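Chapter 6
Comparing Grippers on Loose and Tangled Material

Last updated: 16 February 2021
Print this page | E-mail this page

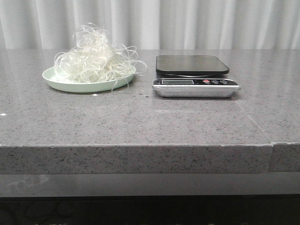 Chapter 5 dealt with rigid parts, where a grasp either holds or fails. Loose material needs a different measure. A gripper that closes on a heap of dry noodles will nearly always lift something, and the question is how much it lifts and how much that amount varies from one pick to the next. The result is therefore recorded as a mass in grams, read from a kitchen scale after each transfer.

Two grippers are compared in this chapter. The Grulix is a parallel gripper with flat fingers. The Chevalier has three curved fingers that close toward a common center. Both were mounted in turn on the same arm at the Tumarbridge laboratory and driven by a Grokent controller, with closing speed and approach height held constant. Each gripper made 200 picks at a target mass of 33 grams.

6.1 Sources of variation

Strands hook onto one another, so the mass lifted depends on the shape of the heap as well as on finger travel. A tall mound gives heavier picks than a flat one for the same closing distance. Trailing strands cause a second problem - they may bridge the plate and the scale, and a reading taken in that state is low. Such picks are marked void and repeated.

The Grulix completed 178 valid picks and the Chevalier 115. These counts describe clean release only. They say nothing about accuracy, and the two should be kept apart when the tables in Section 6.3 are read.

6.2 Preparing the heap

Before each series, tare the scale and loosen the strands by hand. Do not press the heap down. Record its height at the center of the plate.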